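Chapter 4
Packaging the Stay: How Resorts Put an Offer Together

What you will learn in this chapter
How a package differs from a discount
Where the ideas for seasonal packages come from
How to cost a package one piece at a time
Why partners matter, and what to ask them before you print anything

Key terms: package, rack rate, component, shoulder season, breakage, partner agreement

Every October, the small lake town of Berkska gets quiet. The summer families have gone home, the skiers are weeks away, and the water is too cold for all but the bravest swimmers. For years the hotels there simply cut their prices and hoped. Then the Lellia, a resort with 60 rooms on the north shore, tried something different. It kept its room rate where it was and sold two nights together with a mushroom walk, a soup supper and a late checkout. The walk was led by a local guide. The soup came from the resort's own kitchen, which had been half idle anyway. Guests loved it, and by the second year the other hotels were asking how it was done!

I love this story because there is so little in it. A path through the woods, a pot of soup, a few extra hours in bed on the last morning. All of those things were already in Berkska. What the Lellia did was put them side by side, give them a name and one price, and tell people about them early enough to plan a trip.
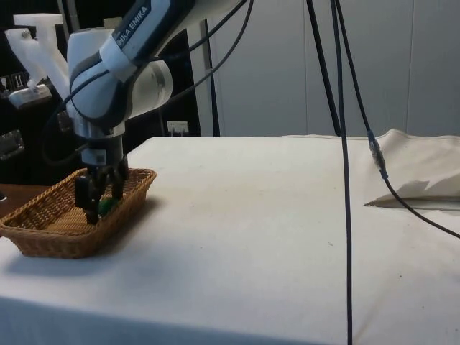 That is the heart of packaging, and it is some of the most creative work you can do in hospitality. In Chapter 3 we looked at the room as a product: how it is priced, how it is held, and what happens when it goes unsold. Now we are going to build on top of the room. A package is a set of two or more travel components sold together at a single price. The room is usually one component. The others might be meals, tickets, transport, lessons, a spa visit, or something as small as a map and a thermos handed over at the front desk.

Students often mix up a package and a discount, so let's clear that up early. A discount lowers the price of something the guest already knows about. A package changes what the guest is buying. It may cost less than the parts bought one by one, but it doesn't have to. Some of the best packages cost more than the parts, and guests pay happily because somebody else has done the phoning, the booking and the worrying for them. 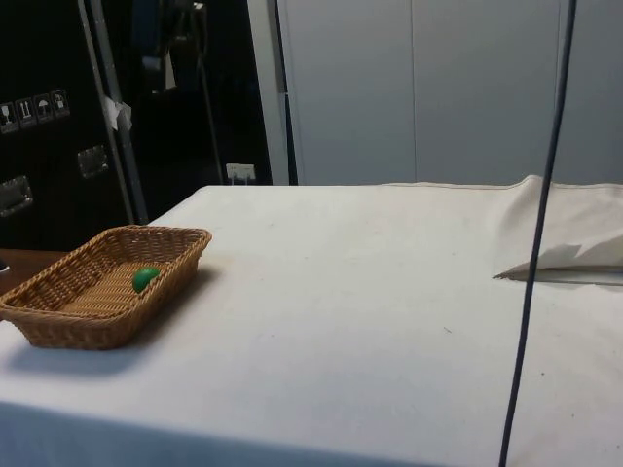

Nhi Thân

4.1 Where ideas come from

Start with the calendar. Get a big one, hang it on the wall, and mark every week when your rooms are hard to fill. Those weeks are your raw material. Next, mark what is going on nearby: harvests, concerts, bird migrations, school breaks, a film festival two towns over. You are looking for places where the two sets of marks touch.

Anniversaries work well too – a bridge turning 100 can fill a weekend if the town decides to celebrate it. So can food. The inland town of Dedberg built a whole late-winter program around its bakeries, with bread classes in the morning and a tasting route in the afternoon. Visitors had driven past those bakeries for decades without stopping.

Then talk to the people who work at the front desk. They hear the same questions all day long, and each question is a package waiting to be made. If guests keep asking how to get to the falls without a car, you have a component right there.

4.2 Costing the parts

Now get out your pencil, because this is where good ideas meet arithmetic (and it's more fun than it sounds). Suppose a two-night package sells for $500. Write down every component and what it costs you to deliver. Be strict. The soup supper has a food cost and a labor cost. The guided walk has a fee, and you may owe that fee even if only one couple signs up in the rain.

Some guests will pay for a package and skip part of it. They sleep through the walk, or they fill up at lunch and never come down to supper. The industry calls this breakage. It is tempting to count on it, and beginners often do. Please don't! If your package makes money only when guests miss things, you have built a poor package, and your reviews will soon say so.

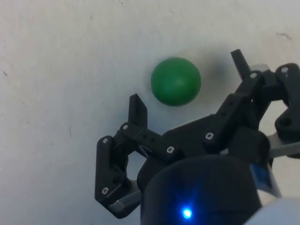 Figure 4.1 A green ball on a pale tabletop.

4.3 Working with partners

Few resorts can supply everything themselves. The Zein, a city hotel with no restaurant of its own, sells a very popular theater weekend using a bistro down the block and a box office across the square. The hotel holds 10 seats for each Saturday-style show run and releases the unsold ones at noon. That noon release is written into the partner agreement, along with who refunds the guest if a show is canceled.

Before you sign an agreement of your own, sit down with the partner and settle these questions:

Who takes the guest's money, and when is the partner paid?
How late can either side change the numbers?
What does the guest show at the door?
Whose phone rings when something goes wrong?

The last one gets skipped more than any other. Picture a couple standing outside a locked bistro at seven in the evening, dressed up and hungry, with a voucher in hand. They bought their weekend from the hotel, so they are going to call the hotel. The person who picks up needs to know what to do.

Before you read on

Choose a place to stay in your own area and find its quietest month. List three things a visitor could do there in that month, and note who would provide each one. Keep the list handy, as you will be costing it at the end of section 4.4.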